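Driltum 랩 오픈데이 다녀옴. 메모 수준

2023년 2월 20일, 월요일 오후 일정. 원래 그리퍼 비교 시연만 보고 나올 생각이었는데 결국 문 닫을 때까지 있었음. 까먹기 전에 일단 적어둠. 정리는 나중에.

입구에서 이름표 받고 바로 2층. 안내는 Canan Akbulut 씨. 말이 빠르고 질문 받는 걸 좋아하심. 통역 없이 영어로만 진행돼서 놓친 부분 꽤 있음. 틀린 거 있으면 댓글로 알려주세요.

첫 번째 스테이션은 평행 그리퍼 두 종류. Jamia 거랑 Nieminen 거. 같은 팔에 번갈아 달아서 같은 부품 집기. Jamia 쪽이 닫히는 속도는 확실히 빠름. 대신 소리가 큼. Nieminen은 느린데 얇은 판 집을 때 덜 밀림. 손가락 패드 교체는 Nieminen이 훨씬 편해 보였음. 나사 하나 풀고 끝. Jamia는 케이블 정리부터 다시 해야 된다고.

힘 설정도 물어봤는데 시연용은 낮게 잡아놨다고 함. 그러니까 오늘 본 걸로 파지력 비교는 하면 안됨. 이건 우리 팀에도 꼭 전달할 것.

다음이 제일 궁금했던 밀기 작업. 집는 게 아니고 끝에 봉 하나만 달고 블록을 밀어서 옮김. 담당은 Müzeyyen Türkmen 씨. 색깔 블록 여러 개를 나무판 위에 놓고 하는데, 모양이 하트, 별, 육각, 원기둥 등등 섞여 있음. 노란 하트 하나만 왼쪽에 따로 있고 나머지는 오른쪽에 줄지어 있는 배치. 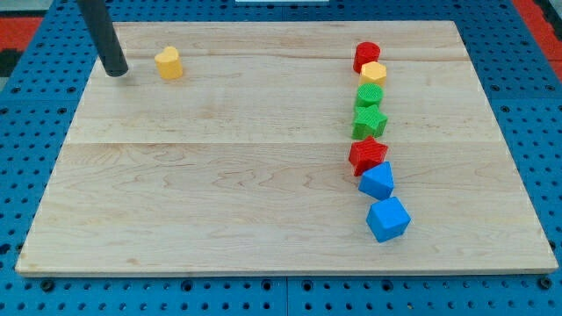
그리퍼가 없으니까 싸고 고장날 것도 별로 없다는 게 Türkmen 씨 주장. 맞는 말인데 대신 제어 쪽이 골치. 봉 끝이 닿는 위치가 조금만 틀어져도 블록이 돌아버림. 직선으로 미는 게 제일 쉬울 줄 알았는데 그게 아니라네요. 별 모양은 접촉면이 애매해서 싫어한다고 (사람이). 원기둥은 굴리지 않고 세워서 미니까 생각보다 얌전하다고 함.

컨트롤러는 Plevumis. 버전은 못 적었음 ㅠㅠ 두 가지 설정을 돌려가며 비교하는 중인데 하나는 카메라 갱신을 초당 5번, 다른 하나는 30번. 누적 시도는 1482회까지 했다고 들었음. 성공률은 아직 공개 안 한다고. 물어본 사람이 나 말고도 있었는데 다들 같은 대답 들음.

개인적으론 갱신 빠른 쪽이 궤적은 부드러운데 가끔 떨림이 있다는 얘기가 기억에 남음. 필터를 걸면 반응이 늦어지고, 안 걸면 떨고. 우리 라인에서도 똑같은 걸로 작년에 한참 고생했음. 조명 바뀌면 어떻게 되냐고도 물어봤는데 다음 그룹 들어와서 답을 제대로 못들음.

마지막은 카메라 비교였는데 솔직히 시간이 모자랐음. 위에서 내려다보는 고정식이랑 손목에 다는 거 3종. 손목형은 케이블이 문제. 관절 돌 때마다 당겨져서 다들 테이프로 고정해 쓴다고.

주차 좁음. 커피는 괜찮음. 사전 등록 안 하면 밀기 작업 쪽은 줄 길게 서야 하니 꼭 미리 신청하세요. 다음 오픈데이는 6월이고 그때는 Nieminen 새 손가락 패드도 가져온다고 함. 우리 쪽 샘플 부품 들고 가도 되는지는 Akbulut 씨한테 메일로 물어볼 예정.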